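From: Araba Annan
To: Hosbridge Toy Library list
Date: 16 December 2023
Subject: Re: Big bricks and foam dice, where do they live?

Dede Yakubu wrote:
> I went to make up the under-threes box and couldn't find the foam
> dice. The label on the shelf says 15 large bricks as well, but it
> has said that since May. Are they still in one set or have they been
> split? Also, do we still charge 90p for it?

Dede,

They are still one set. I moved them off the bottom shelf when we put the train track there and forgot to change the list, sorry. The dice and bricks go out together, and the price is still 90p for the fortnight.

I had part of the set out on the table, including the red and green dice, the big blue brick and the teal one with the two studs. 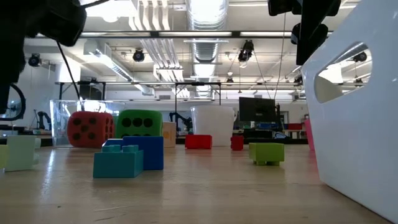
Dice and bricks on the table, clear tub behind.

The label needs redoing. Please don't go by the 15, as Nhyira added some odd blocks from the Quansah donation — the small beige one may be from there, I'm not sure. I will check them against the card and write a new one. It is set 51 in the book if anyone wants to reserve it.

Two other things. The foam marks easily, so please wipe the dice with a damp cloth only and leave them out overnight before the lid goes on. And if a family has asked for the dice alone, let me know and I'll see whether we can spare the older pair in the cupboard.

Dzifa has the cupboard key until the 6th.

Araba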